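Basket page, November. Quick one, I have the car loaded and Arnulfo is waiting on me. These are the baskets going back on the shelves at the Cabrera Street house after the big tidy. Notes are short. Will fix spelling when I get a minute (I won't).

## What we started with

Hall closet, pantry, linen shelf, the weird ledge over the washer. All of it in plastic bags and shoe boxes. Scarves in with batteries. Shih-chieh Tsang wanted everything in baskets, no lids, nothing to open. Fine by me, lids are where tidying goes to die.

63 dollars for the lot. Two from the Nusen closeout, rest secondhand, one from my own garage which I am not charging for.

## The dark one

Dark brown wicker, rounded corners, thick twisted braid for a rim. My favorite. The weave is open enough that light gets through all those tiny gaps, so it doesn't look like a big brown lump on the shelf even though it's a dark color. On a white shelf it looks really good. On the walnut one it just vanished, tried it, moved it.

Things I'd put in an open weave like this: hand towels, rolled. Hats. Onions, if it's the kitchen. Bread if you eat it fast and use a cloth.

Things I wouldn't: hair pins, pens, loose rice cake crumbs (ask me how the pantry looked). Anything skinny goes thru the bottom sooner or later. A square of shelf liner fixes it, cut it a bit small so it sits flat and doesn't ride up in the corners.

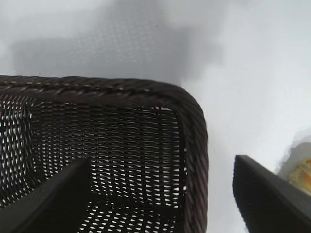 Rims matter more than people think. You grab a basket by the rim every single time, so if it's a thin one with the ends poking out it snags sleeves and then you stop using it. A braided rim is comfortable. Run your hand all the way around before you buy, inside edge too. I put back a nice square one at Nusen for exactly this, stapled underneath, sharp.

Dusting: soft paintbrush, the 2 inch kind, dry. Work along the braid, then the inside, then tip it over and knock the bottom. Vaccum with the brush end if it's bad. No soaking. I wipe with a barely damp rag and leave it by a window until the next day.

## Linen shelf

Face cloths on the left, pillowcases on the right, spare soap at the back where it makes everything smell nice. Shih-chieh folds in thirds, I fold in half, we went with thirds. It's their house.

Old sheets went in a bag for the Kurnov shelter drive. They take towels as well, worn is ok, holes not.

## Pantry

Potatoes low, snacks low too (small people live here), baking stuff up top. Tea got its own spot next to the kettle. There were 600 tea bags. I am not kidding and I did not open the last box to check, just added up what's printed on the sides.

Spices are staying in the drawer. We tried them in a basket for one evening and they fell over every time somebody wanted cumin.

## Hall closet

Gloves and hats together, scarves hung up. Dog leash on a hook by itself so it can be found at 6 in the morning in the dark. Umbrellas standing in the corner for now, need something tall, still looking. If anyone has an old crock or a milk can that they don't want, let me know.

Arnulfo Guzmán did the shelves in here. Moved the middle one up a notch and suddenly there was room for boots. He also sanded the edge where it was catching coats.

## Over the washer

Hardest spot. It's high, it's narrow and things walk off the edge when the spin cycle goes. Put a strip of non-slip mat down first. Light stuff only, so: dryer balls, the lint brush, a bag of clothespins, the odd socks. Detergent lives on the floor again, it was a silly place for a heavy jug anyway.

The Amon bins that used to be up here cracked along the handles so those are gone. I kept one good one for the car.

## Labels

Tried three kinds. Paper tags on string: pretty, turn backwards by themselves. Clip-on ones: fine on a thin rim, won't go over a thick braid at all, the clip just pops. Ended up tying a flat wood tag straight through the weave with twine, two knots, ends tucked in. Doesnt move. Pencil on wood rubs off so you can change your mind.

Skip labels on anything you can see into. You know it's towels.

## If you're doing this at home

Empty the whole shelf before you buy a basket. Measure the depth, front to back, that's the one everyone forgets. Leave a hand's width above so you can get in without pulling it out. Set a timer for 60 minutes and stop when it rings, even in the middle, or you end up on the floor at midnight reading old birthday cards. Which I did, the night before last.

And don't fill them. Half is good. Once a basket is heaped you're back to digging, might as well have kept the bags.

Next up is the craft cupboard, same house. Yarn, so much yarn. Shih-chieh wants it sorted by color and I want it by thickness, we'll see who gets there first with the coffee. Got to run, Arnulfo just honked.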